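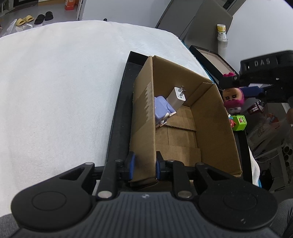
敞口棕色纸箱,侧壁外面有一道边缘参差发白的深棕色条带,箱内为一只白色充电头和一个紫色小玩偶。

# 旧纸箱的再利用:检查、加固与小件收纳

整理:Nadhirah Oei
更新:2020-05-25

适用范围:家中拆件后留下的小型瓦楞纸箱,用于存放充电头、数据线、小玩具、遥控器等零散物品。食品、液体及贵重物品不在此列。

## 一、哪些箱子可以留

纸箱的承重主要靠四个竖直面和四条竖棱,判断时先看棱,再看面。

- 竖棱压扁或折出白印的,不再用于叠放,单层使用无妨。
- 侧壁向内或向外倾斜,用手扶正后能保持直立的,可以留;松手即倒的,需要加衬板。
- 上沿起毛、分层,只影响外观和手感,修边即可。
- 有水渍、霉点或油斑的直接回收。受过潮的瓦楞即使晾干,芯纸也已变软。
- 箱底按压有明显下陷的,拆平后当衬板用。

外表面有撕胶带留下的破口,多数只伤到面纸,不影响使用。用指甲沿破口刮一下,若露出波浪形芯纸,说明面纸已完全脱开,该处应补贴。

## 二、撕胶带与补面

胶带硬撕会连带揭起面纸,边缘呈锯齿状。正确做法:

1. 用吹风机低档热风沿胶带吹过,出风口离纸面一掌宽。
2. 从一端挑起,向后折到与纸面接近平行,慢速拉。垂直向上提最容易撕破。
3. 拉到起毛处停手,改从另一端开始,两头向中间收。
4. 中间残留的一段若已粘死,沿边裁齐,保留在箱上。

补面用牛皮纸湿水胶带,裁得比破口每边多出一指。贴前把翘起的纸毛剪掉,不要往下按,否则胶带下面会鼓包。贴后用尺子边缘刮平,压一本书,待干透再装东西。

透明胶带也可以补,但时间长了会发黄脱胶,只建议临时使用。

## 三、箱底

小纸箱的底部通常由四片折页交叠而成,交叠处有高低差,中间留一条缝。细小物件(螺丝、SIM 卡针、耳机塞)容易卡进缝里,倒也倒不出来。处理办法有两种:

- 垫底板。取一块平整瓦楞纸,长宽各比箱内底小 3 毫米,放入后四边不顶壁。瓦楞方向与箱底最上层折页垂直,抗弯更好。
- 封缝。只装小件时,用纸胶带从内侧沿缝贴一道,外侧再贴一道。

Sverre Strand 的做法是底板上再贴一层毛毡,放金属插脚的东西时不会划出纸屑。毛毡吸灰,需要定期取出拍打,图省事的可以不加。

## 四、折页的取舍

顶部折页若不打算合盖,可以沿折痕裁掉,取物时不挡手。裁时刀尖沿压痕的凹槽走,分两遍,第一遍只划透面纸,第二遍切断。一次用力切穿容易跑偏,还会把上沿压塌。

裁完后上沿是裸露的瓦楞断面,用纸胶带对折包边,四角剪 45 度斜口再搭接。

需要防尘的,保留两片长边折页,裁掉两片短边折页,合上后不必交叉插接。

## 五、装箱次序

1. 重的靠箱壁,轻的居中。充电头集中在一侧,放稍倾斜也可以,但插脚不要正对侧壁,时间长了会戳出凹坑。
2. 不可折叠插脚的充电头,给插脚套一截硬吸管或旧保护套。
3. 线材单独绕好,用魔术贴扎带固定,不要缠在充电头上,接口根部弯折处最容易断芯。
4. 软胶或塑料玩具与充电头同箱时,中间加隔板。部分软胶与线材外皮长期接触会互相粘连,颜色也可能转移。
5. 刚拔下的充电头放凉后再入箱。

隔板用瓦楞纸裁成,高度比箱壁低一指,两块相交时各开半高的槽,十字插接,不用胶。槽宽等于纸板厚度,开得过宽隔板会晃。

充电头外壳上的印字多为浅灰小字,在箱里很难辨认。建议在外壳侧面贴标签,写明输出电压、电流和对应设备。标签避开插脚所在的端面和散热孔。

## 六、托盘

纸箱直接放在地面或柜底容易吸潮,也不便移动。下面加一只浅托盘,有三点好处:整体可抽出,底部不磨损,掉落的碎屑集中在盘内。

选托盘时,内底尺寸应大于箱底,四周留出能伸进手指的余量,便于把箱子提出来。深色托盘显灰,浅色托盘显污渍,按摆放位置选。擦拭时先用干刷扫去浮灰,再用拧干的湿布擦,待托盘干后放回纸箱。

## 七、标注与复查

箱外两个相邻面各写一次内容,放在架子上无论哪面朝外都能看到。原有的快递单先揭除或涂黑。

每年 2 月清一次:取出全部物品,抖净箱底,检查底板和包边;没有对应设备的充电头单独放出来,送电子废弃物回收点。外壳开裂、插脚松动或有焦味的,不再通电试用,直接送回收。

## 补充

Leif Wikström 来信问,能否用热熔胶代替湿水胶带加固竖棱。可以,但胶条应打在箱内侧的转角处,打在外侧会妨碍并排摆放。胶枪温度过高时面纸会起泡,先在废纸板上试一段。

Borghild Kristiansen 问,箱壁外倾怎样校正。内侧贴一块同高衬板,瓦楞方向竖直,用白乳胶满涂,外面以夹子夹住,胶干后取下。衬板下端应抵到箱底,悬空则不起作用。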